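Unit 4: Sorting mixed small items
Course notes, Monday group (Edeltraud Fankhauser)

Please read these notes before you come to the workshop. Room 41 is open from 8:30.

Last time we spoke about storage where every item has its own place. Today we take the opposite case: many different things in one bin. In the returns hall at Bronville this is the normal condition, and a person who sorts there must decide quickly.

Terms
Mixed bin: a bin in which no two items need to be of the same kind.
Divider: the wall between two sections. It does not have to stand in the middle.
Rest: what stays in the bin after sorting, for example dust and small crumbs.

Order of work
1. Look first, touch later. Give yourself 60 seconds.
2. Take out flat and crumpled things, such as foil. They hide other items easily.
3. Then round things and cylinders – they roll to the wall or under the divider.
4. Blocks and other items with flat sides can wait.
5. Open containers: look inside before you lift them.
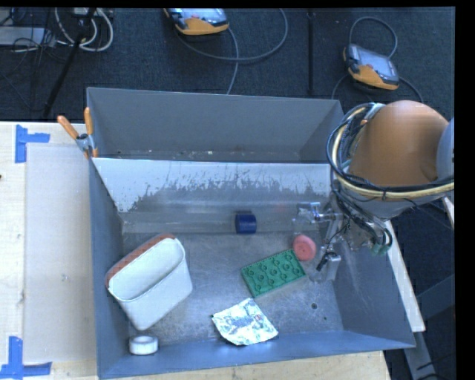 Shape is a better first criterion than color. Two items can have the same color and still belong to very different groups, and white things especially are often put together by mistake. Urs Hollenstein will show his own method in June, which begins with material.

Homework: write your sorting rule for one drawer at home, half a page. Use form 3677.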